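Adopted cat won't come out from under the bath - is a second cat a terrible idea?
Posted in Cats > Rescue and rehoming

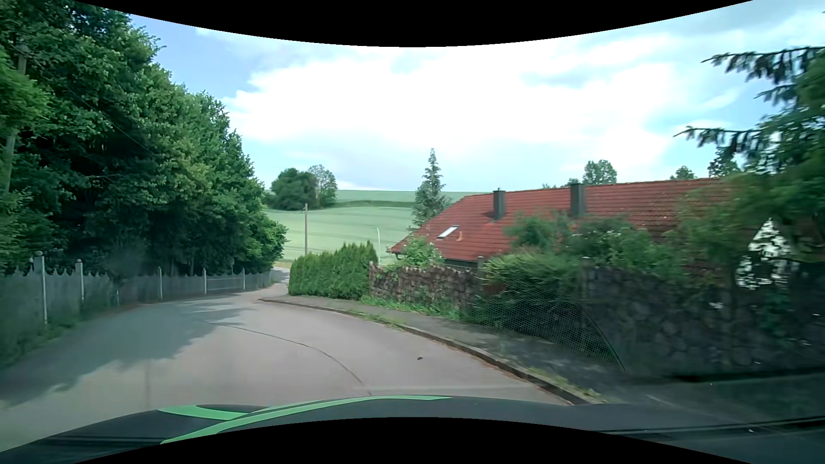 The problem

We adopted a seven-year-old tabby from the Kostley shelter in December. The card on her pen said "reserved but affectionate in time". I have now had a fair amount of time and would like to know where they keep the affection.

She lives behind the bath panel. There is a gap at the tap end which I would have sworn was too small for a cat, and she went through it within five minutes of arriving. She comes out at night, eats everything, uses the tray very neatly, and goes back in before anyone is up. I know what she looks like mainly from the adoption papers.

The vet has checked her over (she had to be fished out for that, and I don't think either of us has got over it). Nothing wrong with her teeth, bloods fine, weight if anything a bit generous. The bill came to 779, so I was pleased to hear she was in perfect health.

The shelter says she lived with another cat before and might be braver with company. They have a young male they think would suit, very friendly, likes everyone. My other half says this is how people end up with nine. I can see both sides. What I don't want is to bring in a second cat and have two of them behind the bath.

Has anyone done this with a shy adult? Did it help, or did it just make everything worse? We have a two-bedroom flat, no garden, no dog, no children. I work from home, so she gets plenty of chances to ignore me.

3 replies

Memia

Don't do it yet. I've fostered shy cats for years and the second cat trick does work sometimes, but only when the first one has a bit of ground she feels is hers. At the moment yours owns a cavity full of pipes. Put a bouncy young male in the flat and he'll have the sofa, the windowsills and you by teatime, and she'll have even less reason to come out.

First thing is to block that gap, while she's out eating. I know it feels mean. A hiding place you can't reach is the one that keeps them hidden, and sooner or later you'll need her out in a hurry. Before you close it, set up the spare room with a covered bed, a cardboard box on its side, a tray at one end and food at the other. Move her in there and keep the door shut for a few weeks. Count her before you screw the panel back. I once shut one in and spent an evening being shouted at by a wall.

Then go and sit in there. Take your work in. Don't look at her, don't talk to her in the special voice, don't reach into the box. Put something smelly and nice down (plain cooked chicken is fine) and put it a little nearer to you each day. If she stops eating, you've gone too fast, so move it back. Slow blinks if she stares at you. You will feel like an idiot, but it's free.

My slowest took until the following summer to sit on a lap, and it was the plumber's.

If she's eating in front of you and wandering about in the daytime, then ring the shelter about the male. Ask if they'd let you foster him first. Most decent places would sooner have him back after a fortnight than see it go wrong. Swap blankets between the two of them before they meet, and keep them in separate rooms to begin with. Feed on either side of a closed door until there's no hissing. Two trays at the very least, three if you can stand it.

Štefanec

get the second cat. we got ours and the shy one was out in 2 days. they just sort it out between themselves, people fuss too much. also those plug in things are a waste of money, I've had one running since Tuesday and all that's changed is the electric bill

Sorkositz

I'm with the first reply, although I'll admit I did it the second way and got away with it. I wouldn't count on that. My sister-in-law did exactly the same with two very similar cats and they've shared a house for years on the understanding that one has the upstairs.

A couple of things to add. Ask the shelter what they really know about the cat she lived with. "Lived with another cat" can mean they slept in a heap, or it can mean they were found at the same address. When I pushed ours on this they dug out the old notes and it turned out the other cat was the reason she'd been handed in.

Also look at when she comes out. If she's up at night, she isn't frozen with fear, she's just picked hours when the flat is quiet. Try moving her supper earlier by a quarter of an hour every few days, and sit in the hall with a book and the lights low. We met ours that way. She came round the corner, saw me, thought about it, and carried on to the bowl. I was absurdly flattered.

And do get a price for insurance before you say yes to number two. I was quoted 1222 a year for the pair, which made me sit down, and then a good deal less once I'd rung round. Check what it says about teeth.

Update from the original poster

Thank you all. The gap is blocked, with her on the correct side of it. She is now in the spare room inside a box that used to hold printer paper, and I am typing this from the floor next to it. She has eaten some chicken with her back to me. I've told the shelter we'll talk about the male again in a month or so, and they've promised to let me know if anyone else asks for him.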